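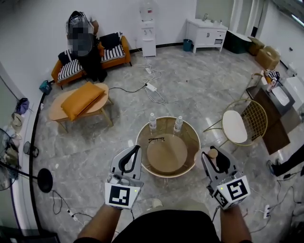

The Gripper Will See You Now

A salesman told me in June that a pair of hand-held grippers would let anyone teach a robot to tidy a living room. You hold one in each hand, you tidy, and the cameras and the software take care of the rest. I have heard a lot of sentences that end with "take care of the rest." I asked if I could borrow a pair and find out how much the rest came to.

The pair was from Stasum. A week later I got a second one from Satton, whose people were at least willing to say on the phone that the software was "still settling down." Both were supposed to feed the same controller package, Sithole, which reads where each hand is, how wide the fingers are, and what the cameras saw, and turns all that into something a robot arm can be trained on. I took both sets to Dedgate, a workspace that keeps a big furnished room for this kind of thing, and spent a Saturday picking up other people's stuff.

The idea behind these tools is a good one. Real robot arms are slow and expensive, and steering one by remote control through a simple job will make you want to lie down. A person walking around with a gripper in each hand works at close to human speed and needs no arm at all. That is the pitch, and as far as it goes I have no quarrel with it. My quarrel is with the word "anyone."

Start with the weight. Neither set is heavy when you take it out of the box. After an hour both are. The Stasum puts most of its bulk out past your knuckles, so the wrist does the work, and by lunch I was setting mine down between tries. The Satton sits farther back toward the forearm, and I could go longer before my hands began to shake. Shaking hands are a problem for more than comfort. If the person teaching the robot trembles, so does the lesson.

Then there are the fingers. I tried both sets on a plastic water bottle, a pair of eyeglasses, a seat cushion and a power cable. The bottle was easy for either one. The cushion was fine once I quit trying to be polite with it. The cable was a chore, though I would say the same about cables in my own house.

The glasses were where it got interesting. Black frames on a clear glass tabletop are a rotten thing to grab. The frame is thin, the arms fold when you touch them, and there is nothing soft underneath to press into. With the Stasum I got them up on 4 of 16 tries. The Satton did better, but its good tries looked a lot like its bad ones, and I couldn't tell you what I had done differently. I doubt the controller could either.

Glass also bothers me for another reason. A camera aimed at a see-through table gets the table, the shelf under the table and the floor under that. Stasum's brochure shows its grippers working on a plain matte counter under soft light. I have never been in a home that looked like that. Dedgate's room has a marble-patterned floor, long fluorescent lights, cables underfoot and people going about their day, and I'd call that a fairer test than anything in either brochure.

Which brings me to the markers. The black-and-white squares mounted by the grippers are there so that a camera can work out where each hand is and which way it is turned. They do the job well as long as a camera can see them. Reach behind a cushion and it can't. Turn your wrist the way you'd naturally turn it to pick up a bottle lying on its side and you may lose the square again. Within an hour I had learned to move so the markers stayed in view, elbows out, wrists flat, like a man carrying two bowls of soup. I was getting cleaner recordings. I was also no longer picking things up the way people pick things up, and the whole reason for using a person was supposed to be the way people pick things up.

Sithole's answer is to fill in the gaps. When a marker drops out, the software guesses where the hand went and carries on. On short gaps the guess was good enough that I couldn't fault it. On longer ones I watched the replay slide my right hand neatly through the edge of a table. There is a warning for this. It's a small yellow dot in a corner of the replay window, and I missed it until someone pointed it out to me.

The view from the gripper's own camera is the best part of either kit. You get the two fingers and their pads in the middle of the shot and a great bent sweep of the room behind them, and it's easy to see whether a grip was good. Wide lenses cost you something, though. Things a few steps away shrink fast. Ceiling lights take up a lot of the picture. Both makers say their training methods learn to ignore all that. Neither could show me the same task learned with a wide lens and with a narrow one, side by side, and I asked both of them twice.
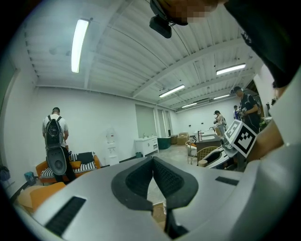 Remo Cocco thinks I'm grading the wrong thing. A shaky hand and a fumbled grab are useful, he told me, because a robot that has only ever watched perfect pickups has no idea what to do when it botches one. He would keep every one of my failed tries at the glasses and throw out a few of the smooth ones. As for the markers, he said "you stop noticing after a week," and that people who use these tools daily find their own way of moving that suits both the camera and the job.

He may be right about the fumbles. I'd be happier if either company sold it that way. What they sell is speed: more than 4 hours of usable recording a day from one person, by Stasum's own figure. I put in a full day and came home with well under that once the lost markers and the table-edge magic were cut. Cocco's reply was that I'm a beginner. So is anyone, surely, the first time they strap in.

If I had to pick, I'd take the Satton, mostly for the sake of my wrists. The fingers close more evenly and the trigger has some feel to it, where the Stasum's goes from nothing to shut. The Stasum charges faster and its case is nicer. I would not buy either one yet on the strength of what it promises to teach a robot, because I haven't seen the robot. Both firms offered me video of an arm clearing a table. I asked to come and watch one do it in person, on a glass top, with a pair of glasses I'd bring myself.

Satton says it is looking at dates. Stasum sent me the video again.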